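Go and see one in a room

The open day at Haugen was meant to end at four and I was still there when the lights in the hallway went down. I had driven 145 miles for it, mostly out of stubbornness, after reading too many articles about care robots by people who had only watched the videos.

Urkcombe had the room at the far end, set up like a ward, with a bed, a bedside cabinet and an IV pole. The job was to take hold of a wheelchair by its push handles. I know how small that sounds! I stood there for the better part of an hour and would gladly have stood longer.

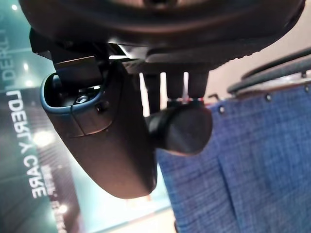 Plain objects are where I think this field should be spending its time. A wheelchair is an awkward thing to work with, much harder on a machine than a neat block on a bench. The back is only blue cloth hung from a rail, so it has folds and creases in it, and the fingers have to work right up close to it. Somebody at Urkcombe chose that over an easier prop and I was delighted. I would trade any number of dancing robots for it.

The people running it answered everything, including the rude questions (I had a few). They said the practice log for this one job stood at 461 attempts, and that plenty of those were bad. I liked hearing that from the people who had made them – it told me more than the brochure did.

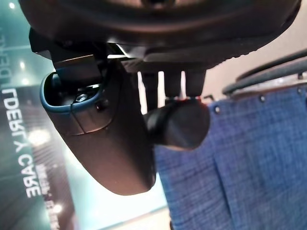

Wurik was less taken with it than I was, and told me on the walk back to the parking lot that an aide does the same thing without thinking, while chatting to the person in the chair, and that the chatting is the part people remember. Fair enough. My own view is that an aide with one less chair to fetch has more time to chat, but I grant that depends on who draws up the schedule, and I have seen schedules.

We went around on it for a while. Neither of us gave much ground, and we were both hungry by then.

What I would ask of Cirkwood, who are planning their own open day for May, is to copy the room. Let people stand close. Put in a real bed and leave the clutter where it falls. Some 993 people signed up for Haugen, and the crowd I was in went quiet for a pair of hands on a wheelchair.
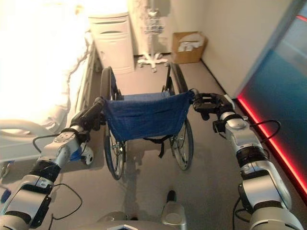
If you go

Get there in the morning, when the line for the ward room is short. Wear shoes you can stand in. There are only 2 benches in the whole building, and both of them face the coffee stand.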